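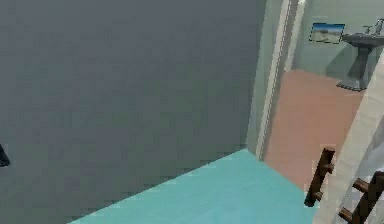
Figure 4.1 A dark grey wall meeting a teal floor (computer rendering).

Chapter 4
Living with Colour

When I was seven my parents let me choose the paint for my bedroom, and I chose orange. Proper orange, the colour of a traffic cone. I loved it for one whole afternoon, and then the sun went down, my mother switched on the lamp, and the room turned into the inside of a pumpkin. I slept with my face under the pillow until the following May, when my father gave up and painted the lot cream (it took four coats, and you could still see a sort of blush coming through by the window).

I tell that story to every new group I teach because almost everybody has one like it. Somebody's aunt has a bathroom that makes people look ill. Somebody's flatmate picked a white that went blue on three walls and pink on the fourth. We all know that colour in a room can go wrong, and most of us are a bit frightened of it as a result, so we buy magnolia and hang up a print.

In Chapter 3 we looked at colour on paper: hue, lightness, strength, and how to mix your way from one to another. If you skipped the exercises, go back and do at least the grey scale, as I'll be leaning on it a good deal. This chapter takes those same three ideas and puts them on surfaces you can walk about between. That changes things more than you'd expect! A painted card sits in front of you under one light. A room goes all the way round you, its surfaces face in different directions, and they throw colour at each other all day long.

Floors are the great culprits here. Light comes in at the window, hits the floor and bounces up, and it carries some of the floor's colour with it. Put down a strong blue-green carpet and your nice neutral skirting boards will pick up a tint, strongest near the bottom and fading as you go up. Dark walls show it less than pale ones, simply because they send less light back to your eye. I've known people repaint a hallway twice when all they needed to do was roll up the rug and have another look.

A few years ago I helped out on the Tremwood flats, a block of 35 homes where the tenants were allowed to pick their own wall colours from a set of 18. The paint firm had started by offering the full range of 547, and the meeting where those books were handed round was one of the longest evenings of my life. Na-rae Jin, who was running the job, took the books away again, went home and cut the choice down herself at her kitchen table. She did it by lightness first and hue second. I thought that was back to front and told her so. She was right and I was wrong, and section 4.3 is more or less an account of why.

Her reasoning went something like this. When you walk into a room, the first thing you take in is where it is light and where it is dark. Whether the dark bit is a navy or a brown or a charcoal comes a moment later. So a pair of colours that are far apart in lightness will hold a room together even if the hues are an odd match, and a pair that are close in lightness will look muddled however carefully you chose them from the wheel. Squint at your own sitting room and see how much of it melts together. Mine is mostly sofa.

The other thing we'll need is a feel for area. A colour on a little chip and the same colour on a wall are, for most people, two different colours, and the wall nearly always seems stronger. Ju-won Woo, who painted most of the ground floor at Tremwood, used to brush his samples on to big sheets of lining paper and lean them up in a corner overnight. You'll be doing the same in Activity 4A, so start saving paper now.

Before you read on, get hold of the following:

a roll of lining paper
three tester pots, one pale, one middling and one dark
a wide brush and some masking tape
your grey scale from Chapter 3

Any make of paint will do, as long as all three pots are matt. Shiny paint picks up reflections from the window, and we're leaving those until Chapter 6.

4.1 What the light is doing

Start with the window. Which way does it face, and what's outside it?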